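Speaker notes: The Gripper That Wouldn't Let Go
May 2025
Notes by the cell safety lead, Gruvidix

OPENING (two minutes, no slides)

Thank them for coming. Say that the talk before mine was about what robots will be doing in ten years, and that mine is about what one of them did just before lunch in December. Wait for the laugh. If there isn't one, carry on as if there was never meant to be.

State the fault plainly. A two-fingered gripper was told to open and did not open. It was holding a steel block. The arm then moved off to its next position with the block still in its fingers, and put it through the side of a plastic parts tray. The tray cost very little. The meeting afterwards cost a good deal more.

Say early that no one was hurt. People can't listen to the middle of a talk like this until they know how it ends.

WHAT THE SOFTWARE THOUGHT

We run the cells with a supervisor program called Prover. Prover sends "open", waits for a reply, and moves on. The reply that day was "done". In Prover's vocabulary, "done" meant that the command had been received and understood. In ours it meant that the fingers were apart. Both readings had been in use side by side for 1039 shifts without anyone noticing, and I include myself in that.

Pause here. Someone usually groans, and it's usually someone who has written a driver.

The finger itself had a worn pin in the second joint. It bound up under load and freed itself again as soon as the load came off, so of course it worked perfectly for the engineer. It worked perfectly for the second engineer as well. By the third visit we were being spoken to rather gently, the way one speaks to people who hear noises in the loft.

THE CELLS (slide stays up while I talk)

Move on to the layout. Don't read out the floor plan, they can all see a floor. The point to get across is how close the stations are to each other and to the people working there, and how ordinary that feels after a fortnight.

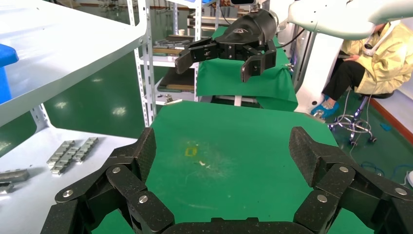
Slide 6. Across the green mat to the next station, with someone on the stool beside the robot base.

Ask the room how far they think a person on a rolling stool can travel without deciding to. Take two or three answers. Our risk assessment gave a fixed seating position. The stool has casters. I signed that assessment, and I've since been back to read it with fresh eyes and a strong cup of tea.

Mention cables if there is time. There is never time.

HOW WE FOUND IT

We made the gripper open and close on a block, under load, with a dial gauge against the fingertip. Dull work. It stuck 21 times in 823 cycles, and on every single one of them Prover reported "done". I have the log printed out and I'm told I bring it to too many meetings.

The sticking came in clumps. There was one run of around 111 cycles with nothing wrong at all, and during that run two people went home convinced we had fixed it by looking at it.

(If asked which joint design: say "pinned links" and leave it there. The supplier has been decent about this and has already sent new pins.)

WHAT WE CHANGED

First, "open" now has to be confirmed by finger position. If the position isn't reached, the arm stays where it is and complains. It complains quite often. We've had requests to make it complain less, and the answer is no.

Second, the pins are checked on a schedule, by hand, with the power off and locked off. We had a schedule before. It listed the arm, the base, the cables and the emergency stop, and it did not list the one part that touches everything.

Third, seating. There is now a marked area, and the stool is treated as something that moves. We borrowed the wording from the Dutia site, who had the same argument two years before us and wrote it down properly. The Ngô cell is the last one still to be done.

LIKELY QUESTIONS

Why not a force sensor? Money, and then delivery times. It's on the list.

Did the emergency stop work? Yes. It was pressed after the tray had been hit, so it stopped an arm that had very nearly finished anyway.

Would a light curtain have helped? With the stool, yes. With the tray, no.

Can we have the log? Gladly. Please take a copy. I've got several.

Close by giving them the tray to pass round. Ask for it back, it's still booked out to me.

Contact: Gruvidix Cell Safety, via the site office | © Gruvidix 2025 | Back to top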